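흰 상판 얼룩, 이번 주에 다 해본 것들

급하게 적어둠. 순서 뒤죽박죽이니 필요한 것만 골라 보세요.

김치국물
바로 닦았으면 주방세제 한 방울로 끝. 문제는 밤새 놔둔 거. 베이킹소다 한 큰술에 물 조금, 치약 정도로 되직하게 개서 얼룩 위에 올리고 랩 덮기. 한 시간쯤 두고 젖은 행주로 걷어냄. 문지르지 말 것. 무광 상판은 문지른 자리만 반들반들해져서 나중에 더 보기 싫어요. 분홍기가 남으면 한 번 더. 그래도 남으면 낮에 커튼 걷고 햇빛 드는 쪽으로 밀어두기. 며칠 지나면 꽤 빠짐.

카레, 강황
제일 독함. 베이킹소다로는 거의 안 됐음. 산소계 표백제를 미지근한 물에 풀어서 키친타월 적셔 붙이고 10분. 고무장갑 필수, 창문 열고. 나무나 천연 대리석 상판이면 하지 마세요. 구석에 먼저 시험해 보고 색 변하면 중단. 식초랑 락스 같이 쓰는 건 절대 안 됨!! 이건 상판이고 뭐고 사람이 위험해요.

컵 자국
커피는 세제물로 지워지는데 물때 섞인 동그란 자국이 은근 안 없어짐. 구연산 한 작은술을 물 한 컵에 타서 칙칙 뿌리고 2분 있다가 닦기. 대리석은 구연산도 금지(표면 녹아요). 닦고 나서 맹물 행주로 두번 헹구기. 안 헹구면 끈적끈적해져서 먼지가 더 붙음.

볼펜, 네임펜
소독용 에탄올을 솜에 묻혀서 톡톡. 얼룩 바깥에서 안쪽으로. 솜은 아까워 말고 자주 갈기. 택배 송장 뒤집어 놓고 쓰다가 배긴 네임펜 자국도 이걸로 지웠어요. 코팅 약한 상판은 뿌옇게 뜰 수 있으니 이것도 구석 먼저. 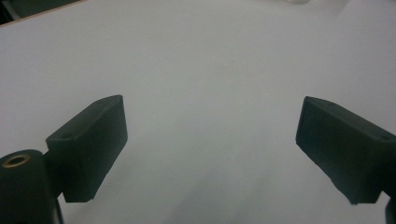

무늬 없는 무광 흰 상판. 밝은 색은 그늘진 쪽 말고 밝은 쪽에서 봐야 남은 얼룩이 보여요.

스티커 끈끈이
드라이기 미지근한 바람 쐬고 안 쓰는 카드로 밀기. 칼 쓰지 마세요, 흠집 남. 남은 끈끈이는 식용유 발라 5분, 세제로 기름기 제거. 선크림 유통기한 지난 것도 잘 됨. 진짜로.

행주 얘기
흰 상판엔 흰 행주가 편해요. 색 있는 행주는 물 빠져서 일거리만 늘어남. 저는 Nasum 극세사 13장 묶음 사서 돌려쓰는 중. 4,000원 줬는데 요즘은 올랐을 수도. 섬유유연제 넣고 빨면 물을 못 먹으니 빼고 빨기. 삶는 것도 극세사는 비추, 삶을 거면 면 행주로.

매직블럭
저도 예전엔 이것만 썼는데 사실상 아주 고운 사포라고 보면 됨. 무광엔 광이 나고 유광엔 광이 죽어요. 정 써야하면 물 잔뜩 먹여서 힘 빼고 한두 번만. 매일 쓰는 건 말리고 싶음.

매일 하는 것
저녁 설거지 끝나고 미지근한 물에 세제 한 방울, 행주 꼭 짜서 한 번, 맹물로 한 번, 마른 행주로 한 번. 끝. 물기 남긴 채로 자면 아침에 물 자국 그대로 있음. 목요일에는 위에 있는 거 다 내리고 모서리랑 옆면까지 닦아요. 옆면에 은근히 국물 흘러내린 자국 많음. 실리콘 이음새는 안 쓰는 칫솔로.

냄비 받침
뜨거운 냄비는 얼룩이 문제가 아니라 누렇게 타거나 들뜸. 이건 청소로 못 살림. 받침은 두꺼운 걸로, Prurnau 실리콘 받침 쓰는데 밑에 물기 있으면 상판에 딱 붙어서 안떨어져요. 마른 데 놓기. 전기밥솥도 김 나오는 쪽은 벽 말고 바깥으로.

덮개 매트
투명 매트 깔 분들, 매트랑 상판 사이에 물 들어가면 곰팡이 핍니다. 일주일에 한 번은 걷어서 양쪽 다 말리고 다시 까세요. 저는 귀찮아서 치웠어요.

댓글로 물어보신 인조대리석 잔기스는 따로 올릴게요. 연마제 두 가지 시험 중인데 아직 결과가 애매함.

댓글 2 · 조회 282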